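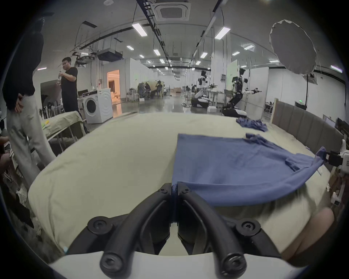

*Blue cloth on the bed, one edge in the black gripper.*

2023-12-29 - budget stuff before I forget it all. Mikkelsen quoted 1747 per gripper and I'd like 4, plus spare fingers! Plollard is cheaper but wants 16 weeks, so that's May once you add shipping. Leaning Mikkelsen.
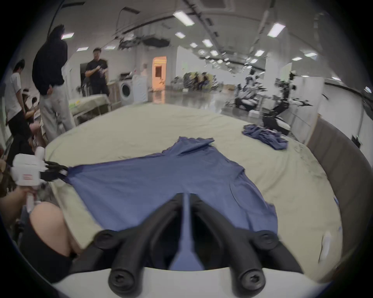
*T-shirt spread out, hem and left sleeve both gripped.*

Also put 194 down for more bed sheets and shirts (Drastine line). Still need to ask about the screw caps.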